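So I said in January that I was going to get out more this year, and I meant it (I mean it every year, usually until the second week), and then March came and I still hadn't been past the end of my own street except for milk. Anyway there was a winter fair over at Asudley on the Thursday, gates at 2, and I went!! Me! On a bus!

It's 35 minutes on the Kukia bus if it comes, and it came, but it took the long way by the reservoir and we all sat there steaming up the windows with our coats on. A man behind me ate an entire bag of sunflower seeds. Getting in was free, which was nice, except then they want you to buy a paper wristband for the rides, and I don't do rides, so I kept saying no thank you to the same girl every time I went past her.

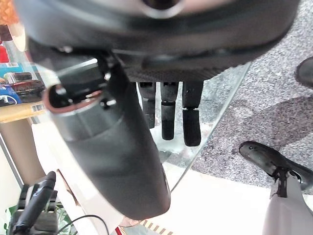
posted by stuma_and_me | filed under: days out, grumbling | 110 comments

The big hall had the stalls in it, and somebody had put up a sign saying 300 of them, and I believed it by the time my feet gave out. Candles, candles, socks, more candles. I bought a jar of plum stuff from the Joly stand (they let you try it on a cracker, and I went back for a second cracker pretending to be undecided) and a hat I'll never wear. The fireworks were supposed to go off at six but the wind got up, so they kept saying ten more minutes over the speakers, and I gave up and went to find the bus.

And of course they started the second I sat down. I watched them backwards through the rear window all the way to the reservoir, eating plum stuff with my finger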